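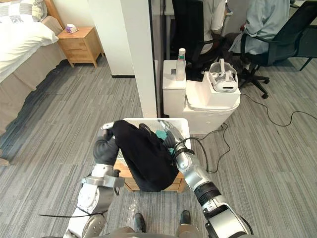
Mikari Fold-Flat Airer, 17 m model

Reviewed by Rin Morikawa

Rated load is 17 kg across 17 m of rail. I loaded it with wet towels to the rating and measured 50 mm of sag at the centre of the top tier, all of it recovered on unloading. The hinge pins are steel and the end caps are grey nylon. One cap came off in August and pressed back on by hand.

Drying time for a cotton load in an unheated laundry was 17 hours, door open. The older Trulley airer took longer in the same spot, but its rails are closer together.

Folded, it stands on its own on tile. On carpet it leans.

Width open: 2,000 mm
Depth open: 700 mm
Colour: white only
Spare caps: sold in pairs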